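The Slow Way to Lultancombe

I bought the bike in January, which my sister still brings up at dinner. Who buys a bike in January? Me, apparently, after one too many evenings looking at secondhand listings with a glass of wine in my hand (the old steel touring frame was 456 dollars, and I talked myself into the leather saddle on top of that).

The saddle was a mistake for the first month. Everyone swears they break in, and mine did, but I walked like a cowboy until the weather turned. My friend Jonas Mayrhofer has a Pendix motor on his and sails up hills chatting about his tomatoes. I get the tomato news in pieces, whenever he waits for me at the top.

What I wanted was to ride somewhere for lunch. That was the whole ambition! I'd been driving to the bakery in Lultancombe for years, 8 miles each way on the main highway, and I could not have named one thing between my house and the parking lot. On the bike you take the back lanes, and suddenly there's a farm stand with an honesty box, and a goose that hates me personally, and a hill I'd never noticed because my right foot used to deal with it.

I pack badly, by the way. The first trip I took four inner tubes and no pump. Now it's one tube, a pump, a rain jacket, and enough cash for two cheese rolls, one for there and one for the ride home, although the second has never once made it out of the village.

People ask if I've gotten faster. A bit, maybe? I quit looking at the little computer sometime in spring and it's in a drawer with the dead batteries. 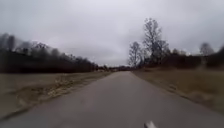 Jonas wants us to try the long loop next, the one past the reservoir, with a proper sit-down lunch in the middle. I've said yes, provided he carries the sandwiches.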